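Comparing Two Finger Pads on a Hand-Held Gripper
Student project report, Tendton
Aoi Ishida and Prys Mostyn
10/15/22

1. What we wanted to find out

We had 4 weeks, one hand-held gripper with two fingers, and a big pile of small household things. The question was simple enough: does the pad on the fingertip matter more than how the person holding the tool squeezes? We both had strong opinions before we began (Aoi said pad, Prys said person) and that made it much more fun!

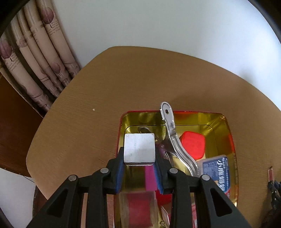
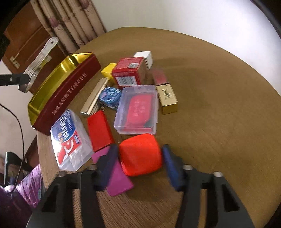 Small items, a tin with a gold-coloured interior, and the two-fingered gripper on the wooden tabletop.

2. Method

Each of us took turns picking items and setting them down again. We called the two pads Trindade and Jimar, after the streets we live on, so that we wouldn't keep saying "the soft one" and arguing over which one that was. Trindade is the softer of the pair. A pick counted as good if the item left the surface, stayed up while the other person read a line from the log sheet aloud, and went back down without being dropped.

We logged 858 picks between us, of which 218 failed. Prys wrote the sheet at first and then we swapped, mostly on account of his handwriting.

3. What happened

Boxy things were a joy. Anything with two flat, parallel sides went up nicely with either pad, even when we came in at a slight angle. Round-edged items were harder and we got quite competitive over them. Jimar tended to push them away just before the fingers closed, while Trindade gave a little and held on. Thin chains beat both pads again and again.

Picking out of a container was slower than picking from the open table. The fingers need room to spread, and near a wall you run out of it quickly. Aoi found that turning her wrist so the fingers lined up with the long side helped a lot, and Prys copied her from then on.

4. Next steps

We'd love to repeat this with the arm in the Stilladitz lab, where the squeeze can be set to the same value every time. We also want to sort the failures into slips, misses and bumps. Our sheet only has one column for all of them, and we were kicking ourselves by the second week.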